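4.2 Cable work on the open rack

We come now to the part of the review that took up most of our time in May, and which was, we should admit, the part we had most been looking forward to. The Stondico kit is sold to small network rooms as a helper for plugging in and tracing cables, and the seller's own booklet spends a good many pages on it. What we wanted to know was how the arm would manage at a rack that had not been built for it, with ordinary ports set close together and ordinary cables that go where they please.

We kept the setup simple, as a small office would. A short open rack went on a light wooden table over a sheet of black bubble wrap, with the network switch at the top, and the arm came in from the right (see Figure 3). The controller was left on its factory settings, apart from the approach speed, which we lowered to 60 percent after the first few tries. In all we ran 200 attempts with the Nikar planner and kept the log from every one of them, including those we would have been happy to forget.

Figure 3. The arm at the rack, near the switch ports.

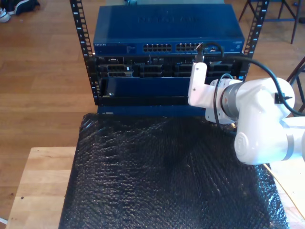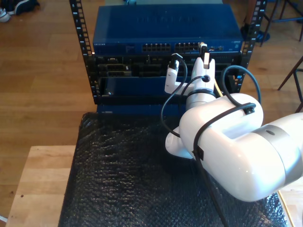
Gunhild Kárason, reading an early draft of this section, wrote back that we had been too kind to the kit, and that a buyer would care far less about the number of good attempts than about how long somebody has to stand beside it. She asked us to report the setup time as well, "even if it makes for dull reading," and she was quite right to ask. From opening the case to the first attempt we needed 38 minutes, most of it spent teaching the arm where the port rows begin and end. Moving the rack a little means doing that part over again.

We would add a word on the paperwork, which we liked more than we thought we would. The manual runs to 459 pages, but the chapter on cable slack is clear and friendly, and we went back to it many times. The weak spot is the chapter on tight port rows, where the drawings are small and the advice rather thin. Section 4.3 takes up the same task with the Fawzy planner in place of Nikar, leaving everything else as it was.

Last updated: May, 4:15 p.m.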